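The Drindonik Lid Rest
By Eyerusalem Araya
6 October 2019
2 minute read

If you have ever stood at the hob with a dripping lid in one hand and a spoon in the other, wondering where on earth to put either of them down, then I think you will get on very well with the Drindonik. It's a modest thing, a black base with a silver wire holder, and it lives beside the cooker and keeps a pot lid standing up on its edge while you stir, taste and fuss over the supper.

We first stocked it in February, after a good deal of dithering (I had my doubts about giving up worktop space to a lid, I admit), and it has been by my own cooker ever since.

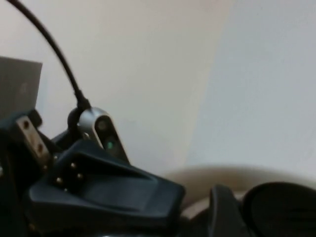
I make a lot of soup, and soup means lifting the lid every few minutes to have a look. Before this came along I used to lay it upside down on a plate, and then of course I needed the plate. Now the drips run down into the base, and when I've finished I carry the whole thing over to the sink and give it a rinse with everything else.

It suits the ordinary sort of lid with a knob in the middle, and the holder is generous enough for the one from my big stockpot. Very heavy cast iron lids are another matter – I'd keep those on a folded tea towel, where they can't topple on to anything. 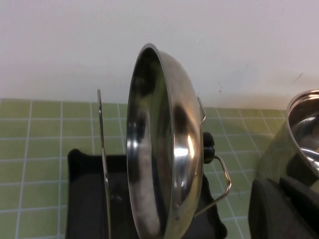
A stainless steel lid with a black knob, standing upright in a black tray.

To clean it, warm water and a soft cloth will do nicely. Please don't take a scourer to the black parts, however tempting it is after a tomato sauce. Orders go out within 2 working days, and if you find it doesn't suit your kitchen you may send it back, no hard feelings at all.

Related items
Jastetti Spoon Rest
Mekonnen Stockpot with Lid
Cetham Tea Towels, Set of 2
Cetham Draining Mat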